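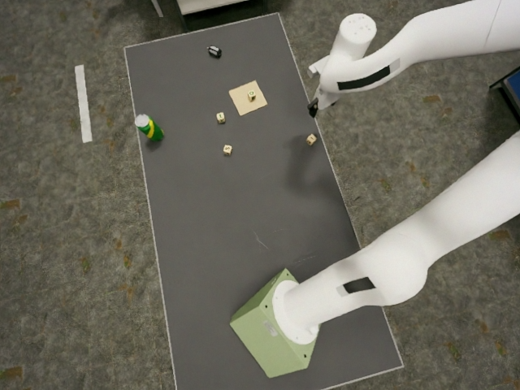 Majdi Salameh says the best hour of any open day is the last one, when the crowd has thinned out and the people running the demos start doing the things that weren't on the schedule. I had this advice in my pocket when I went up to the Gernov robotics open day in April 2023, and of course I ignored it and got there when the doors opened, with a paper cup of coffee and nowhere to set it down. I did stay until five, though, so I can report that he is right.

Gernov is at the far end of Prustov, past the rail yard, and if you're going by public transportation you want the number 14 bus and a good deal of patience. The stop is on the wrong side of the road. There is a sign to the parking lot and then a long brick wall with no sign at all, and I ended up walking behind a family with a stroller on the theory that they looked like they knew. They were going to the playground. A very nice man with a hand truck turned me around.

Inside it was all much better organized. You got a sticker for your coat and a folded map, and you could go around in any order you liked. I started downstairs in the machine shop, which smelled the way my grandfather's garage used to, and spent longer there than I meant to, talking with a woman about drill bits. Then up the stairs (the elevator was for equipment and for anybody who needed it) to room 304, where the Nazari group had their simulation demo, and that is the part I want to tell you about.

I'll confess I went in expecting to be a little let down. You go to a robot open day, you want to see metal moving! But the simulator won me over in no time. On the screen was a big white arm on a green pedestal at the side of a long dark table, and on the table were small cream-colored cubes with marks on their tops, a tan mat with one of the cubes on it, and a green bottle with a yellow band standing off by the edge. The job, as it was explained to us, was to bring the cubes to the mat. You could sit down and have a try yourself with a little hand controller, or you could let the program do it and watch.

I tried. My first attempt sent the gripper down beside a cube, very firmly, about as useful as trying to pick up a pea with a shovel. The student next to me reset it with one key and said that was the whole reason they work this way: she had knocked things off that table hundreds of times and never once had to crawl under it. On my second try I got hold of a cube, carried it halfway, and let go too soon. A boy of eight took over after me and did it right off. His mother apologized to me, which I thought was funny, and I told her to enter him for a job.

What I hadn't understood before is how much of the work goes into making the practice a bit different every time. Between runs the cubes get moved, the light changes, and the floor gets a new pattern, so the program can't just learn one table by heart. I asked whether a person had to set all that up, and she said no, they write the rules for it once and go have lunch. I asked too what happens when they move from the screen to a real arm, and she made a face. Things slip, she said. Real cubes have dust on them. They try it on the screen until it goes well, then they try it in the room and find out what they forgot, and then it's back to the screen again. I liked her for saying so in front of visitors.

Across the hall, Zovbridge had a table with coffee (better than mine) and a talk about sorting parcels, with a lot of slides. It was a fine talk, but the room was warm and I'd been on my feet all day, so I won't pretend I could give you the middle of it. The questions at the end were lively. Someone wanted to know if the machines could handle a parcel with no label, and the answer took a good ten sentences and came out, as far as I could tell, to "sometimes."

By then it was getting late, so I went back upstairs with Majdi's advice in mind. There were only a few of us left in the Nazari room. The student let us pick where the cubes should go, and a retired bus driver and I spent the time trying to find spots the arm couldn't reach. We found two – he found two, to be fair – and she wrote them down in a notebook.

If you want to go yourself, the next open day is in December. Wear comfortable shoes, leave the coffee at home, and when you get off the bus, cross the road and follow the brick wall to the left until you come to the blue door.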